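# Taking care of your anime figures and manga at home

After I moved to Grestport my collection had to fit in one small apartment, and I learned most of these tips by making the mistake first. Some of my figures come from a shop called Arkitz and others are second hand, so they arrive in very different condition. I hope the tips are useful also for people who own only one shelf of manga and a few small figures.

## Dust

Dust is the thing I fight with every week. For a figure with a smooth body I use a soft makeup brush, the wide kind for powder. Start from the hair and go down, so the dust falls on parts you didn't clean yet. For the small places between fingers, ribbons and weapons, a clean paintbrush for watercolor is better. Please buy a new one and write "FIGURES" on the handle. My brother once borrowed mine for painting a model tank, and after this it was not good for anything else.

Canned air looks easy, but keep the can far away and push only short times. I lost a very small hair piece in this way and found it after 5 months inside a slipper.

## Sticky figures

If a PVC figure stays a long time in a closed box, the surface can become sticky. It comes from the softener in the plastic. Wash the figure in lukewarm water with a few drops of dish soap, use your fingers or a soft sponge, and let it dry on a towel for one night. Don't use alcohol on painted parts. Don't use hot water except when you want to bend a leaning part back, and then only this part goes in the water. Hold it in the correct position until it's cool.

Kanokwan Siriwan, who sold me my first big figure, leaves the boxes of her stored figures open a little so the air can move. I do the same now, and I have less sticky ones than before.

## Where to put the shelf

Sunlight is worse than dust. White parts turn yellow, and red covers of manga become pink on the spine. Choose a wall where the sun doesn't reach, or hang a curtain that you really close. Kitchens are also bad because of the oil in the air.

Before you put a heavy cabinet in its place, walk near it and feel if the floor moves. A figure with one foot on the base will shake each time somebody passes, and after some months it begins to lean. I put felt pads under the feet of my cabinet, then I checked with a level, and one corner needed a piece of folded card.

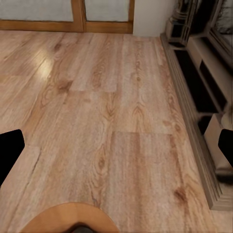
If the cabinet is tall, fix it to the wall with an L bracket at the top. Put the heavy things on the lower shelves, for example art books and box sets, and keep the light figures for the upper ones. Museum putty under the base helps a lot. Take a piece like a pea, roll it warm between the fingers, and press. To remove it, turn the base slowly and don't pull.

## Manga and magazines

Manga paper is cheap paper and it becomes brown whatever you do, but you can make it slower. Keep the books standing straight, not too tight. You should be able to take one out without pulling the top of the spine. If the row isn't full, use a bookend, otherwise the last books bend.

For a book that smells of smoke or basement, put it in a plastic box with an open cup of baking soda for 9 days. The book shouldn't touch the powder. Open the pages a little, like a fan. Sometimes one time is not enough and you change the powder and do it again.

Price stickers come off better when they are warm. Use a hair dryer on low, count to ten, and lift from one corner with your nail. If some glue stays on a glossy cover, press the sticky side of the same sticker on it and lift, many times.

## Posters

Flatten a rolled poster under heavy books for two days, with clean paper on both sides. Wash your hands first. Tape makes a yellow mark after one summer, so I use frames, also for the cheap posters from magazines. Leave the protection film on the frame window until the poster is inside and you are happy with it, because small hairs always go in.

## Small parts

Extra hands and faces go in a box for fishing hooks, one figure in each division, with a paper label. I photograph the inside of every new package before I take things out. When I want to pack the figure again, I look at the photo and it takes me only a minute.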